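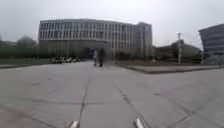 Page 2 of 30

Large-format slab paving, joint layout and sealant – open plaza

i_baptiste
Original poster

Continuing from the previous page. Large rectangular slabs, thin dark joints, one seam running up toward the main building and another crossing on the diagonal from the lower middle off to the right. The diagonal is the one I want opinions on.

The management company has asked us for a maintenance schedule covering joints and surface cleaning. The quote from Ogilvie covers raking out and resealing every joint on the plaza. My view is that most of the crossing joints can be left alone and the work confined to the long runs.

rcowie_paving
Member

Are the long runs movement joints or sawn contraction joints? The answer decides the whole thing. If they go full depth and have a compressible filler, the sealant is doing real work and has a service life. If they are sawn to a quarter depth, you can be a lot more relaxed.

A diagonal across a rectangular grid usually follows something underneath. Check the drawings for a slab edge, a service trench or the perimeter wall of a basement.

i_baptiste

Drawings show a basement car park under part of the plaza. The sheet with the slab edge on it is missing from the set I was given. I have asked Mirkusley for it, as they did the structural package.

Long runs are full depth according to the spec. The crossing joints are sawn.

a.urio
Member

Then the diagonal is very likely the line where suspended slab meets slab on grade. Those two move differently. I would treat it as a structural movement joint until the drawing says otherwise and not accept a standard sealant in it. It wants a higher movement class and a proper backer rod, and the detail has to tie in with the waterproofing below.

I disagree with leaving the crossing joints. Sawn joints over a car park let water through to the membrane, and you find out at the ceiling.

rcowie_paving

A membrane is there to deal with water. If it leaks because a sawn joint is unsealed, the membrane has failed and sealant on top will only move the drip.

a.urio

I am not claiming the sealant replaces the membrane. I am saying that less standing water at the membrane is cheaper than more. On the last deck I surveyed, we had 116 linear meters of unsealed sawn joint and the drainage layer under it was packed with fines. That does not happen through sealed joints.

rcowie_paving

Over the car park, fine. On grade I still would not pay for it.

swanson_a
Moderator

Please keep the two zones separate when quoting figures, or this thread will get as confused as the one on the Bravard terrace.

On the cleaning side: the surface looks smooth and slightly worn, with scattered darker smudges and streaks. Has anyone identified what those are? Tire rubber, gum residue and biological growth all need different treatment, and you cannot tell them apart from a photo at that distance.

i_baptiste

Not yet. Ogilvie allowed for hot-water pressure washing throughout, 2000 psi, flat fan nozzle.

b_kohlhase
Member

2000 psi is acceptable on sound concrete with a wide fan at a sensible distance. It is not acceptable across old sealant. Wash first, let the joints dry, then rake out and reseal. If they reseal first, you will pay for part of it again.

Do a test panel near the foot of the main building where the foot traffic converges on the entrance. If the surface is already polished there, get a slip resistance reading before and after. Pressure washing sometimes improves it slightly. A topical sealer nearly always makes it worse, so decline that if it is in the quote.

i_baptiste

It is in the quote, as an option. I will strike it.

The walking route to the recessed opening at ground level is the main constraint on phasing. People cross there throughout the day, so a full closure is out. I was planning to work in bays either side and leave one strip open.

rcowie_paving

Check cure time against the strip width. A single-component polyurethane can stay tacky for a day or more in cool weather, and heels will find it. Two-component costs more and gets the bay back sooner. We used Zundier's two-part on a station forecourt and reopened the same evening, but the primer was fussy about damp. Under a gray sky like that one I would want a moisture reading on the joint faces before priming.

a.urio

Agreed on the two-part. Also specify the color. Black sealant on pale slabs shows every wobble in the tooling – a mid gray hides a lot.

swanson_a

It also hides failed adhesion at inspection. I prefer the dark.

i_baptiste

Existing joints read dark, so dark it stays unless the architect objects.

Current position: diagonal on hold until the slab edge drawing arrives, long runs resealed throughout, sawn joints resealed over the car park only. Mirkusley say the sheet is in their archive and should be with me in June. I will post the section when I have it.

b_kohlhase

Post the backer rod diameter as well, please. The last section you put up had it drawn narrower than the joint.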